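Can a Machine Tidy Your Hallway Yet?
Project report, 2019-03-17

I picked this topic back in September, mostly because I was fed up with bags on the floor at home! Our course page lists 700 household and shop-floor chores you can choose from, and I went for the dullest one going: hanging things on a coat stand. It sounds like nothing, but a strap is floppy, a hook is curved, and the two have to meet in mid-air.

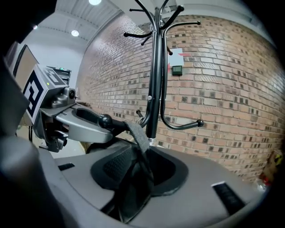
Fig. 1. Black coat stand against the brick wall, with a gray strap over the gripper's knob.

The Prekton notes I'd been reading split the job into five steps, and I'd say the hard one is finding the strap (a shirt on a rail at Rinley's shop would be kinder, as a hanger keeps its shape). A bag sags differently every time you pick it up.
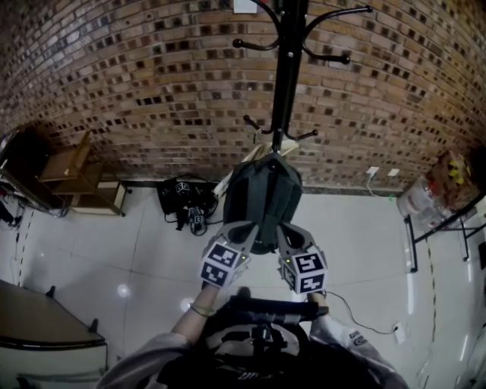

Then there's the weight. A full bag swings, and I'd want a machine to wait for it to settle before going anywhere near a hook. People do that without thinking, and I only noticed after hanging my own bag up seven times in a row. So can machines do it yet? With one stand and one bag, I think they're close. In my hallway, with wet coats and a bike in the way, I'd still do it myself.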